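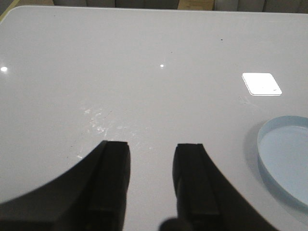 I've worked in the kitchens at Bradell for 14 years, and I've seen a good few machines come in through the back door. The dishwasher was the first one I loved. The bread slicer I never did take to. So when Marcus Ambrose told us in May that Flendport was bringing in robot arms for plating up, I put the kettle on and waited to see who would get cross first (it was me, I'm afraid). 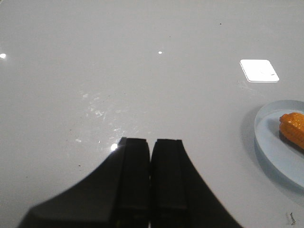
My worry was the small jobs, the ones you hand to a new starter while they find their feet. Putting things on plates is how I learned the work, and how I got to know everyone else on the line. A toy corn cob on a pale blue plate doesn't look like much of a threat to anybody's wages, but I did stand there thinking of the 500 lunches we send out, and of young Bastos, who does most of the vegetables and talks all the way through them.
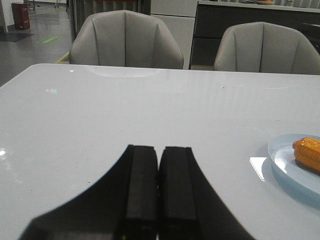
Corn on the plate, two grey chairs behind the table.

Marcus was decent about it, I'll give him that. He says no hours are going, and that we'll each get 10 days of training — paid, which I made him say twice. I'm 58 and I never thought I'd be learning anything new at work besides the rota! My wrists would be glad of the rest, and I'd like more time out front with the people who eat the food.

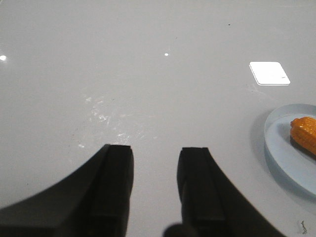
What I've asked for

A proper say in which jobs go over first, and the soup left to me.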